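Chapter 4
Sorting Parts with Two Arms

In this chapter you will plan, program and test a sorting task for a two-arm station. The task comes from the Lutorell student project, which Marina Giannakopoulos has taught for 18 weeks each year. Her teams work in pairs, and every team keeps a written log of each trial.

You should already know how to move one arm to a saved position and how to open and close its gripper. If you skipped Chapter 3, go back and do the exercise on saved positions first. The sorting task uses a tray, a few connectors, and other electrical parts placed on a paper mat.

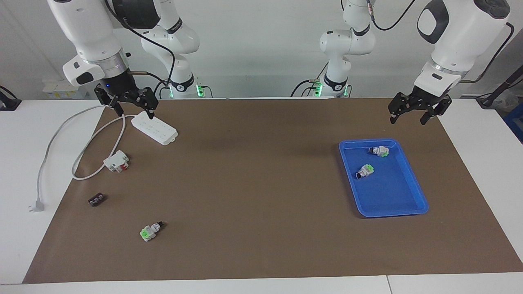

Why do both arms need the same starting point for their measurements?
A position saved for one arm means something different to the other unless both are measured from the same point. With a shared starting point, one list of positions works for the whole table.

Section 4.1 covers the shared starting point. Section 4.2 deals with grip force on small parts, and Section 4.3 with keeping the arms out of each other's way. For the first trials, keep the speed at 70 percent or lower. Record every missed grip in the log, with the name of the part and the arm that was used.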